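3.2 Household interviews and the storage inventory

Interviews were held in July in the two Flirkach housing blocks, with one adult per household. Each visit had two parts: a short talk about repairs done in the past year, and an inventory of where tools and kitchen goods were kept.

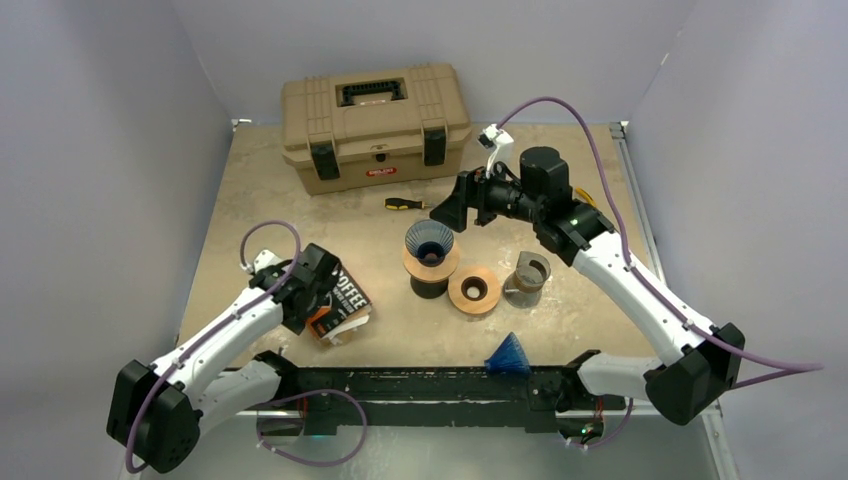
Figure 4. Toolbox and screwdriver on the same surface as coffee-making items.

Households were picked from the tenant list by random draw. Of 160 letters sent, 30 led to a completed visit. Tenants who had moved in during the same year were left out, as were units used as offices. Karlijn Leemans and Njoroge Mwaipopo carried out the visits, and Inès Riviere coded the answers from the written notes.

We used three storage codes. "Separate" means that tools had a closet, shelf or drawer of their own. "Shared" means that tools and kitchen goods were kept in one place or set down on one surface, as in Figure 4. "Off-site" covers basements, cars and the homes of relatives. A household could receive more than one code. Where the tenant's answer and the inventory did not agree, we kept the inventory.

Shared storage was most common in the smaller units of the Deschamps block, which have no hall closet. Tenants there often said they did small repairs at the kitchen counter and left the tools out between jobs. Several said that a loose hinge or handle was more likely to be fixed if the screwdriver was already out. Tenants with off-site storage reported longer delays, mostly for jobs they rated as minor.

Repair delay was taken from memory and is likely to be rounded to full weeks. We did not correct for this. A second coder, Ysaline Tessier, went over the notes for the Deschamps block and changed the code for one household from "separate" to "shared." The results in Section 4 use the changed code.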